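4.2 Setup and upkeep of the two-arm cell

The cell at Vernmont was handed to us as a finished product, with a binder that promised it would hold its calibration "under normal use." We did not find a definition of normal use anywhere in the binder. The sections below describe what it took to keep the cell running through December, and we would ask readers to weigh the task scores in Section 5 against this account and not against the vendor's.

Mounting and leveling. Both arms are bolted to a shared base, and the table is a separate piece. Bramero, who did the installation, leveled the two together once and regarded the matter as closed. İlker Polat checked the table height against the left arm each morning before the first run. It drifted, never by much, but always in the direction of the side where people lean. We ended up clamping the table to the base, a fix missing from the original drawings and, as far as we can tell, from the revised ones too.

Gripper service. The service schedule calls for the fingers to be removed and cleaned every 63 hours of powered time. The number looks precise, and we asked where it came from. The supplier, Tramstead, referred us to the schedule. Brenda Iturra kept her own log and could not find any change in grip behavior at that interval, early or late. What she did find was that two of the faults blamed on worn fingertips went away when the cable connector was reseated. We now reseat the connector first and touch the fingers only if the fault comes back. This may be luck. Two cases are not a study, and we do not present them as one.

Calibration. The procedure supplied with the cell touches both grippers to a common point on the table and solves for the offset between the arms. It works well at that point. Away from it, and particularly toward the right side of the table, Floarea Dumitrescu measured errors large enough to matter for thin objects. We added three more touch points and repeated the solve. The residuals improved on paper — they nearly always do when points are added — so we also kept a crude physical check, which we trust more. One arm lowers a thin object into a narrow opening while the other waits open on the far side. If the object binds, the calibration is redone, whatever the residuals say.

An earlier report by the Ibarra group calls this kind of check "informal," and it is. It also caught a bad solve on an afternoon when the software showed green on every line. We have no explanation for that solve and have not been able to reproduce it.

The physical check does have a weakness, raised by Celeste Acuña during review: it exercises one arm far more than the other. Gisela Salinas has proposed swapping the roles of the arms between checks. We think this is sensible but have too few swapped runs to report.

Figure 2. Physical check of the calibration, right arm active.
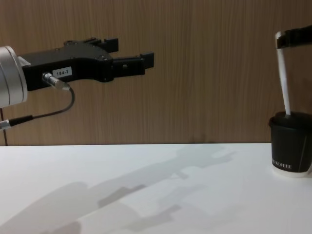

Recording which unit was in use proved harder than it should have been, and early log entries say only "left" or "right," useless once grippers have been exchanged for service. Entries now carry the number from the label on the gripper body, 184-7 for the one waiting open on the left in Figure 2, while the right gripper holds the stirring stick with its lower end down through the lid of the coffee cup. A pose like this one says little about accuracy elsewhere on the table, and we have not used it as evidence of any.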